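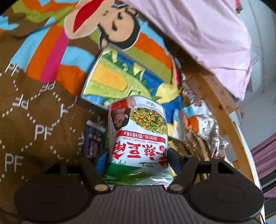
How long do potato chips stay good once the bag has been opened?
One to two weeks if you fold the top over tightly and clip it, less if your kitchen is humid. After that they won't hurt you, they just taste like cardboard with ambitions.

Yolanda Montoya
I ask for a household reason. My husband opens a bag, eats 16 chips, and puts it back in the cupboard wide open like a tulip. Is there any way to bring them back, or do I keep buying new ones?
Posted November 21, 2020

Rodrigo Requena
Spread them on a baking sheet, single layer, 300 degrees for five minutes. Let them cool all the way before you judge them - warm chips always feel soft. It works on crackers too. It does not work on cheese puffs, and I've tried more often than I'd like to admit.

Dorothy Haworth
Buy smaller bags.

Ignacio Barrios
Rodrigo's method is fine, but sniff first. If they smell like old crayons the oil has gone off and the oven won't fix that. I keep ours in a big jar with a rubber seal. Clothespins hold as well as chip clips, and we own 2 chip clips, both missing since we moved to Kerley.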